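Cell 2 notebook — bin picking by demonstration
Jan 16, 2026
Written up by J. Huet. Demonstrations by Sylvain Collet and me.

Carried on from the October set. Aim for today was to get the remote-control demonstrations for the mixed bin into a state where Masson can train on them without hand-editing. Same arm, same bin, bin clamped to the bench as before. Task unchanged: reach in, take one object, lift clear of the walls, hold, release on the return pad.

Before starting

Checked the bin position against the scribed marks. It had moved by 3 mm at the front. Loosened both clamps, pushed it back to the marks, tightened again. Anything recorded before this should be treated as a separate set. I have put a note in the Falent log and started a new folder.

Re-zeroed the input handle. Translation scaling left where Sylvain had it. Rotation scaling reduced, as the wrist was overshooting on small hand movements and the operator then spent the last part of every approach undoing it. The reduction makes large turns slow. Acceptable for this task, where the wrist rarely has to turn far, but it will need changing back for the shelf work.

Cable check at the wrist. Turned the last axis slowly through the range we use and watched the loop. It clears at both ends. Past that range the loop pulls tight, so I have set a soft limit in Prustis. The operator feels it as a stiff stop on the handle. Sylvain found it confusing the first time, since the same stiffness is used for the wall limits. We should give them different feels.

Method

One operator per block, the other watching the bin and the stop button. The operator calls the object before moving. No changing target halfway: if the target becomes unreachable, back out, mark the run as abandoned, start again. We were loose about this in October and the result was a lot of runs where the arm goes towards one thing and takes another. The model learned to dither.

Start pose is varied a little each time inside the box defined in the config. End pose is fixed. Recording begins when the operator presses the pedal and ends at release, with no trimming afterwards.

Objects are put back by hand between runs, arm held, and dropped in loosely. Sylvain has a habit of standing the cup up, which makes it an easier pick than it should be. Agreed to let it lie however it falls. 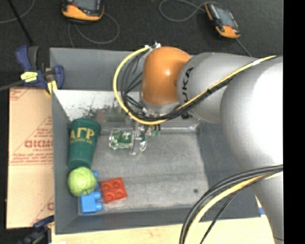

The approach is where most of the useful variation is. With the objects bunched against a side wall the gripper cannot come straight down on everything, and the operator has to choose between sliding an object out into open floor first or tilting the wrist and going in at an angle. Both work by hand. For the recordings we settled on the tilt wherever it fits, and the slide only when the tilt would touch the wall. Mixing the two freely gives the model two answers to the same view.

Notes on individual objects:

Building blocks. Good grip on the plain sides. Poor grip across the studs, where the fingers ride up and the block turns as it leaves the floor. Call the side before closing.

Cup. Tapered, so it squeezes out towards the narrow end if gripped too near that end. Grip nearer the wide end, close slowly. Rolls if nudged. Two of my runs became chases and I marked them abandoned.

Round object. Easiest of the lot when clear of the others. When it rests on a block, the block shifts as it comes away. No harm to that pick, but the next one starts from a layout nobody chose, so log the order.

Teaching by hand, for comparison

Tried a short block with the arm in hand-guided mode, Sylvain holding the wrist and leading it in. Paths are smoother and the approach angle is better judged. Against that, his hand and forearm are in the camera view for the whole run, and the force readings carry his push as well as the contact. Not usable for training as it stands. Could be used to collect waypoints only, replayed afterwards with no one in the cell. Replay costs as much time as a fresh run, and the objects have to be put back exactly where they were. Parked.

Results

End of session total is 858 accepted runs in the new folder. The target for the first training pass is 2,000. Abandoned runs are kept, flagged, in their own subfolder. Masson wants them later for the recovery work.

Gripper force limit was lowered for the last block after I saw the cup wall flex. Value is in the run header. I have not compared runs on either side of the change and would not mix them in a test split until someone has.

Delay between handle and arm, read from the Brillis trace, sits well below what either of us notices, except for one stretch in the middle where it climbed to 300 ms and stayed there until I restarted the bridge. The arm felt as if it was moving through mud. I removed the runs from that stretch. Cause not found. The log shows nothing apart from a queue filling up on the camera side, which may be the fault or may be a result of it.

Operator differences: Sylvain closes early and lifts fast. I stop above the object for a moment, then go down. The pause shows clearly in the velocity plots and the model will copy it. I tried to drop the habit in the last block and only half managed. Operator name is in the header of every run so the two can be split if needed.

To do

Separate handle feel for wall limit and cable limit (Jérémie).
Find the source of the delay; leave the trace running overnight with the arm parked (Jérémie).
Write a check that rejects any run where the called object and the lifted object differ (Sylvain).
Fresh scribe marks on the bench, deeper ones. The front pair is nearly worn off.
Ask Masson if the pause before descent should be cut or left in.
Next block starts with the cup alone, then the cup with one block beside it, before going back to the full group.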